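Giving up the second car

We sold the second car in January. I had been putting it off for most of a year, mainly because I didn't want to deal with strangers calling about it, and in the end a man from Staller gave us a price over the phone and picked it up on a Monday. It was less than I wanted by 1,000 dollars. I took it anyway.

A few people have asked how it's going, so I'm writing it down.

My commute is 11 miles each way. The bus from our end of town to Drorutbridge runs every 30 minutes in the morning and stops a short walk from the office. On paper that takes twice as long as driving. In practice I used to spend a good part of the drive sitting at the light by the rail crossing, so the gap is smaller than the schedule makes it look. I read on the bus. I hadn't finished a book since last spring, and I've finished four this winter.

The evenings are harder. If I miss the 5:40, the next one is packed, and it takes the long way around by the hospital. Twice I've called home and asked for a ride. I don't count that as failing.

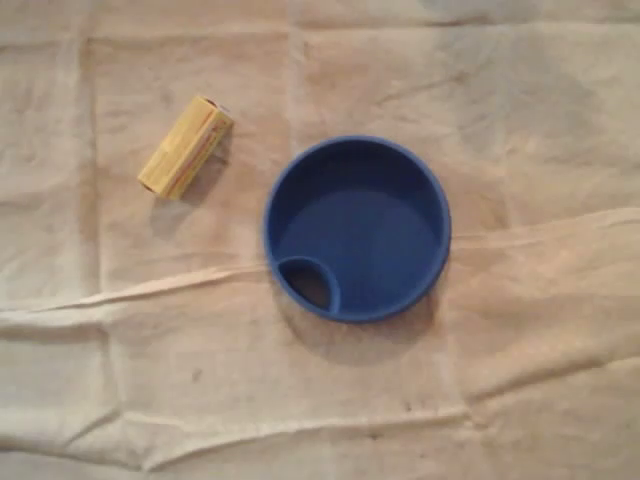 Money was the main reason for doing this, so I kept track. Insurance, registration and gas on the old car came to a little over 2,000 dollars last year, and that leaves out the brakes. The bus pass costs far less than that, even with the odd cab added in. I had expected to feel the difference right away, but the savings show up as bills that don't arrive, and those are easy to miss. I finally set up a transfer on payday so the money goes somewhere I can see it.

Groceries took some working out. We used to stop whenever we ran out of something. Now there's one big trip on the weekend, and I pick up milk and bread at Zastis on the walk home from the stop. We throw out less food. We also run out of onions all the time, and I haven't solved that yet.

What I miss most is leaving the house without checking with anyone first. With one car, every Saturday errand is a short conversation. Some weeks we write the plan on the calendar in the kitchen — and then somebody's practice gets moved and we start over.

I'm looking at a used bike for the spring. The shoulder on the county road is narrow past the bridge, so I may only ride it as far as the bus stop.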